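Visit report: open house at the Gallden parts store, 10/15/25

Gallden opened its storage building to outside visitors for the first time since January. I went with Saranya Rai from our receiving side. We wanted to see how they handle small cartons, as ours keep ending up in the wrong place.

Parking was behind the building and sign-in was quick. Ajith Sastry led our group, 6 people in all. He started with the numbers: 87 storage positions in the bay we were shown, restocked on two shifts. Goods from Larar and Jikisport are kept in the same bay, which I had not expected.

Everything small goes into blue plastic bins with ribbed walls. Cartons are plain brown corrugated, and Ajith said they dropped outside printing on the smallest size last year to save on cost.
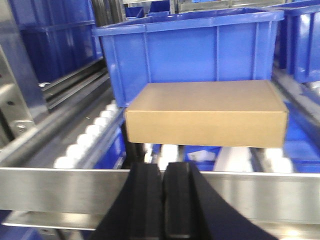

Small flat carton at the blue bins, Gallden storage bay.

The bins stand at more than one level on a metal structure. Ajith said the big ones are for cartons and the small ones for loose parts. Saranya asked about weight limits and was told five kilos for a carton. Anything heavier goes to the Ogundipe racks next door – we did not get in there.

I spent more time on the steelwork than I had planned. There is a brushed stainless plate in front of the bins with a ledge under it. It has a satin finish and a clean, straight top edge. We are still using painted steel at our place and the paint chips.
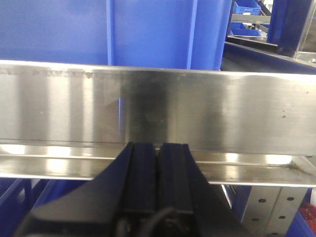

Elango Joseph wrote back after reading a draft of this report that stainless would be fine for the front plates, but he would leave the uprights painted until we have a price. He also wants to know if the bins can be bought singly.

I have asked Ajith for the bin supplier. Coffee was in the front office afterward.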